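The shelf over the desk, finally

I have been putting off the shelf over my desk since we moved in, and last month I ran out of excuses. It rained the whole afternoon, the kettle was on, and a box marked MISC (my handwriting, unfortunately) had been sitting under the window so long that I'd started using it as a side table.

So out it all came! I dumped everything on the rug and sat down in the middle of it, and for a good twenty minutes I didn't tidy a single thing. I read old postcards. I tried on a pair of sunglasses. I found the instructions for a radio we gave away two apartments ago, in nine languages, and for some reason put them in the keep pile.

My friend Mbali Botha has a rule for this kind of job, and she texted it to me in capital letters when I sent her a picture of the mess: ONE SHELF, ONE EVENING, NO NEW BOXES. I broke the last part almost immediately. There is now a box marked MISC 2, but it's a smaller one, and I'm counting that as progress.

The shelf itself is a long plank from Kerer, the secondhand furniture place behind the bus station. I paid 525 for it, which felt like a lot for a plank, and then another 300 for the brackets, which felt like a lot for brackets. It will hold up to 2000 paperbacks if you believe the man who sold it to me - I do not, and anyway the wall would go first. But it's deep enough for two rows, and that has turned out to be both the best thing and the worst thing about it. Stuff migrates to the back row and is never heard from again.

Front row, left to right, as of this week: the dictionaries, the cookbooks that don't fit in the kitchen, a jar of pens (I tested every one of them on the back of an envelope and threw out more than half), and the little brass bell from my aunt's house in Trenivby. Nobody in the family remembers what the bell was for. I ring it when dinner's ready and get ignored.

Then there's a gap. I want to stick up for the gap, because my first instinct was to fill it, and I moved a plant in and out of it maybe five times before I gave up and left it alone. The whole shelf looks calmer with a bit of wall showing. I got that idea from a library book on small rooms, Kandel something, the cover was missing, and it's the only piece of advice from it that I've managed to follow. There was a lot in there about baskets.

The back row is for things I like but don't need to look at every day. Photo envelopes, the sewing tin, spare light bulbs, a jigsaw puzzle of a harbor with 1528 pieces. Yes, 1528. It's a weird number for a puzzle and I've never been brave enough to check it. The lid is taped shut and it's going to stay that way until somebody in this house has the flu.

What surprised me was how much of the MISC box was white. I'd never thought of myself as a person who collects white things, but there they all were in a heap on the rug: candles, a saucer, shells, a soap dish. I'm a sucker for a plain shape, I guess, and the one I keep going back to is this curvy one, all soft matte white with a narrow waist and a black mark like a claw (or a fork? we can't agree) swooping across it.

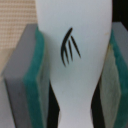 Page last changed: November, 4:40 in the afternoon

I love that black on the white. The strokes come to such sharp little points, and everything else about the shape is round and quiet. I've tried it next to the dictionaries and next to the bell, and for now the bell is winning. Ask me again in a week.

The rest of the white pile got split up. The saucer went back to the kitchen, the shells went in a jar, and two of the candles are going to the Yurchenko swap table along with the sunglasses and a bag of hangers. If you've never been, go early and bring your own bag, and don't let anyone talk you into a bread machine. I've carried two home from there and carried two back.

Still to do: the cable drawer, which I'm not ready to talk about, and the top of the wardrobe. Also I need a longer screw for the left bracket, so if anybody has a jar of odd ones, please look for me before I go and buy a pack of fifty.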